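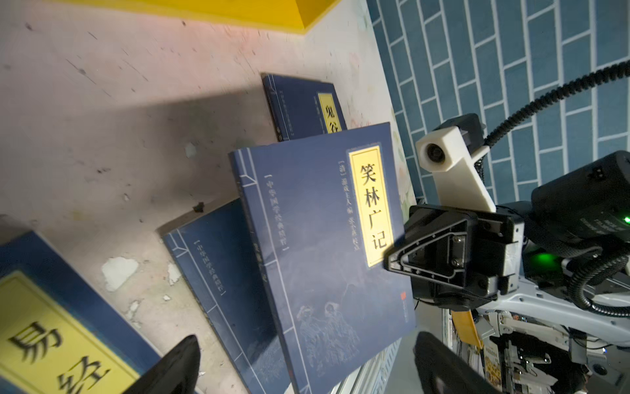 One owner who wrote in after her first month with the Peltinex said she'd been storing her old paperbacks flat in a cupboard for years, and could she please just stand them up now? Yes, you can! Her question is a good way into this section, which covers setting up your Peltinex humidity keeper for a bookshelf.

Section 4: Setting up for books

Books love steady air, and a shelf full of them is a joy to look after once the unit is in place. Set aside 30 minutes for the first set-up.

1. Dust the shelf and let it dry completely. A soft cloth is plenty - skip the spray cleaners, as the scent can upset the sensor.

2. Slide the Pletel tray into the base until you hear it click. The grey tab faces you.

3. Fill the tray with distilled water up to the lower line.

Note: Tap water will work in a pinch, but it leaves a chalky film on the wick and you'll be cleaning it far more often.

4. Place the unit at the end of the shelf, with a hand's width of clear space above the vents.

5. Press and hold the power button until the light turns green. Choose BOOKS with the arrow key. The display will settle by evening if you start in the morning.

6. Shelve your books upright, snug but easy to pull out. If a row is short, add a bookend (the Henriques clip-on pair fits shelves of any colour and won't mark the finish).

CAUTION: Never let the wick touch paper, cloth or leather. Keep the unit off shelves directly over a heater.

Large or heavy volumes can lie flat, two or three to a pile. Thread-bound books with soft covers are lovely things and do best with firm neighbours of the same height, or flat in a box if they're fragile.

Checking the wick

The Prelalix wick is rated for 1000 hours. Code 636 on the display means it's due for a change, so switch off, pull the old wick straight up and drop the new one in. Wait around 30 seconds before switching back on.

In August, or whenever your heating runs hard, look at the water level more often. A dry tray won't harm the unit, but your books will miss it!

Next: Section 5, Using the timer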